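How to compare two grippers on a two-arm bench

Filed under: Bench notes
Last edited August 7, 2020
By Fotis Kokkinos

We get asked a lot how to choose between two grippers when both look fine on the data sheet. Stroke, payload and finger force will rule out the parts that can't do your job at all. They won't tell you which of two suitable grippers will annoy you less after a month. For that you have to put both on an arm and pick things up.

What follows is the procedure we use. It takes a day if the mounts are already made and two if they aren't. It assumes you have two identical arms side by side, but it works on one arm with some extra bolting and unbolting.

What you need

Two arms of the same model, or one arm and patience.
The grippers you want to compare, with flanges that fit.
A table with the arms bolted at the back.
A large sheet of brown paper or a paper mat.
A fixed camera that can see the whole work area.
A set of objects (see step 3).
A pencil, a ruler and a printed score sheet.
A kitchen scale.

Step 1. Make the two sides equal

Most bad comparisons go wrong here. If one gripper sits on an arm with a worn wrist joint and the other on a fresh one, you are comparing wrists.

Home both arms and check them against the same mark on the table. Load the same controller settings on both. If you use a speed limit, type it in by hand on each side, because copying a profile from one controller to the other can bring along a tool offset you didn't want. We lost most of an afternoon in December to exactly that. The Gekel fingers kept landing short, and we had blamed the fingers, the flange and the table before somebody opened the tool page.

Set the speed at 25 percent for the first round. You can go faster later. Our normal working speed is 80 percent, and a gripper that looks calm at the low setting sometimes shakes at the high one, so plan on doing both.

Enter the tool weight for each gripper. Weigh it on the kitchen scale with the flange and the screws on. The printed weight often leaves out the flange.

Step 2. Route the cables before you do anything else

A cable that pulls on the wrist will change your results. Leave enough slack for the wrist to turn all the way in both directions, then run the arm slowly through its range and watch the cable the whole time. Look for three things: the cable going tight, the cable catching on a joint, and the cable dropping into the space between the fingers.

A loop standing off the wrist is fine for a bench test. Hold the upper run against the link with a strap. Don't use zip ties pulled tight over a joint.

If the two grippers have cables of different stiffness, write that down. It is part of the comparison. The Randomik unit we tried this summer had a good grip and a cable like fence wire, and the cable was the reason we sent it back.

Step 3. Pick the objects

Use things your robot will really have to handle, and pick them so each one is hard in a different way. Ours are for a drinks station project, so they come from a kitchen drawer. Yours might be bottles or circuit boards.

A good set has something that crushes, something that slides, something that rolls and something that tips over. For us that means a thin plastic cup, a steel jigger, a lemon and a wooden cutting board that the other things can stand on. The board matters more than people expect. It raises the objects off the table, so you find out whether the fingers can reach past an edge without hitting it.

Buy spares of anything that crushes. Lemons soften after a few days of being squeezed, so change them too.

Leave out anything you only added because it was handy. Every extra object adds a full round of picks for each gripper, and the score sheet gets long fast.

Step 4. Lay out the table

Put the paper down first. It keeps reflections off the table from confusing the camera, and you can draw on it. Tape the corners so it can't creep.

Mark the start position for each object in pencil. A circle is enough for a cup. For anything with a direction to it, draw the outline and add an arrow.

Keep the work area where both arms can reach without stretching. An arm near full reach gets less steady, and you will see it at the fingertips. We keep the board near the center of the mat and put the loose objects to one side of it.

Move the arm you aren't using out of the way and park it with the fingers pointing down. Use the same parking spot each time.

Step 5. Teach the approach

For each object, teach three points: one well above it, one just above it, and the grip itself. The middle point is the one to take care over. Stop there, look from the front and from the side, and check that the object sits centered between the fingers. Fix any offset now. If you let the fingers push the object into the center as they close, a soft gripper will look better than it is.

Use the same three heights for both grippers, measured from the fingertips. Long fingers and short fingers will then need different wrist heights, and that's correct.

Teach the jigger at the waist first. Then try it on the upper cone, where the sides slope and flat fingers have little to hold. A gripper that can do both saves you a lot of planning later.

Step 6. Set the force

Start at the lowest force the gripper allows. Pick up the object, lift it clear of the table, hold it still, and put it back. If it slips, go up one setting and try again. Write down the first setting that holds, then write down the first setting that does damage. The space between those two numbers is what you are shopping for.

With a thin cup this space can be very small. Our Gekel held the cup at 42 on its own scale and dented it not far above that. The scales on different makes don't mean the same thing, so don't compare the raw numbers from one gripper to another. Compare how many settings you have to work with between slipping and crushing.

Do the cup empty and then with water in it. Keep towels nearby, and don't put a laptop on the same table.

Step 7. Run the picks

Run each object the same number of times with each gripper, and switch the order halfway so that one gripper doesn't get all the fresh cups. Put the object back on its pencil mark by hand between picks. 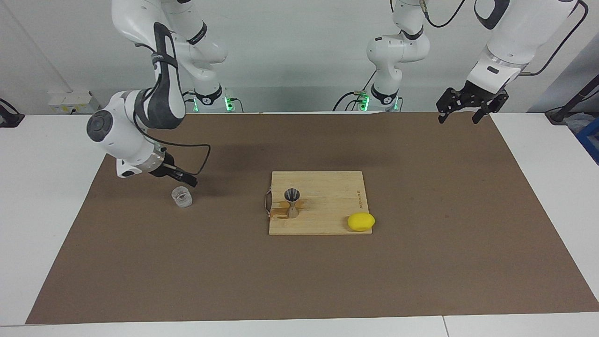
Score every pick as one of four results: clean, shifted, dropped or damaged. Shifted means the object came up but had turned or slid in the fingers. Don't skip that one. A shifted pick looks like a success until the robot has to pour from it or set it down on a coaster.

Keep the camera running for the whole session and say the pick number out loud when each one starts. It feels silly, but you will be glad of it when the score sheet and the log disagree. Our own log had 3,833 entries by the time we finished with all the candidates, and the spoken numbers were the only way to match the video to it.

Don't change anything in the middle of a run. If a finger pad comes loose, stop, fix it, and start that object over.

Step 8. Try the handoff

With two arms you can also pass an object from one to the other. Do this last, at the low speed, with one hand on the stop button. The things to watch are whether both sets of fingers fit on the object at once and whether the first gripper lets go cleanly. Sticky pads do well in step 7 and badly here.

The jigger is too small for most pairs of wide fingers. Start with the lemon.

Step 9. Read the results

Add up the four results for each object separately. A single total hides the thing you need to know. One of our candidates had the best total and couldn't lift a full cup, and full cups were the job.

Then look at what you wrote in the margins: cable trouble, noise, fingers that needed tightening, software that had to be restarted. If two grippers are close on the picks, let the margins decide. We ended up with the Jolus on both arms. It was slightly worse on the lemon than the Gekel, but the pads come off with two screws and the cable stays where you put it.

Common problems

The object tips just before the fingers close. One finger is arriving first. Check the centering at the middle point, then check that the gripper is mounted square on the flange.

The camera loses the clear cup. Try moving the lamp first. If that doesn't help, put a strip of matte tape around the rim and note it on the sheet.

The board slides when the fingers touch it. Put a piece of shelf liner under it. Don't clamp it, or you'll never find out how often you are hitting it.

Results get worse through the day. Wipe the pads with a damp cloth and dry them - lemon oil is slippery and builds up.

The flange drawings we use came from Ó Dubhghaill and are on the downloads page along with the blank score sheet.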